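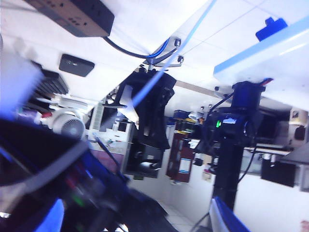 Jul 1, 2020
By the Facilities Office, Stesden

Filed under: Workplace & Buildings / Talks

Speaker notes: Cables and fittings at ceiling level

Good morning, and thank you to Olletti for the use of the hall. My subject is the part of a workroom that is looked at least — the ceiling, and what is fixed to it.

Stesden adopted its present rules in May. Before then, each department hung its own equipment and ran its own cables. The survey of the Plodine building recorded 700 cable runs overhead, and 26 of them had no known owner. (Pause. Next slide.)

The rules cover 3 matters. The first is fixing. Every bracket must be attached to structure or to an approved rail. A ceiling panel is never to carry weight, however light the item may seem.

The second is slack. A cable may hang in a loop where the equipment beneath it has to move. The loop must clear the head of a standing person and must not rest on any other fitting. Mention the Nghiêm annex, where clearance is lower and the loops are tied back at the end of the day.

The third is labeling. A label goes at each end, and the entry goes in the room book on the same day. Color alone is not accepted as a label.

On cost: departments may spend up to 2000 per room without further approval. Larger requests come to this office in writing.

Anticipate a question on old cable. Removal is the duty of the department listed in the room book. Where none is listed, this office will remove it after notice has been posted.

Leave the room book open on the front table — copies of the form are at the back.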